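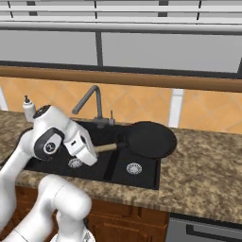 Quem paga a consulta quando o centro de saúde não tem vaga?
Paga o utente, do próprio bolso ou pelo seguro, se o tiver.

Notas, parte 2: copagamentos

Começar pelo caso de Casness. 287 inscritos sem médico de família em outubro. Ler o número devagar.

Explicar a proposta de Na-rae Nam: isenção de copagamento para maiores de 70 anos, financiada pelo orçamento local. Prasanna Marikar discorda e prefere um teto anual por agregado. Dar o mesmo tempo aos dois.

Não entrar nos hospitais privados, fica para o Recep Kahraman.

Pausa para perguntas. Depois, passar aos medicamentos.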